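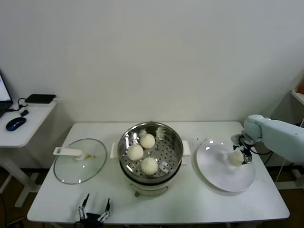 Home | Recipes | Complaints | About

Four Buns, One Pot
2019-09-17, by Raffaele Messina

My steamer takes four buns. I know this because I have tried five, and what came out was a single bun with opinions. So four it is, which would be fine if Ya-wen Hung hadn't invited herself to dinner and brought Primo, who eats like a man expecting a siege.

I gave up on the bamboo stack in July, after the bottom tier caught fire (slightly). The electric pot is uglier and so far has not burned at all. Lid off, wait a minute, then move them to a big plate one at a time. Go gently — a thumb dent in a bun is forever.

The dough is still Ya-wen's recipe, 200 grams of flour and more kneading than I'd like. My pleats are getting vaguer with each batch. She says they look "calm."

Next week I try the pork filling again. Primo has already asked what time.

Contact | © Raffaele Messina | Back to top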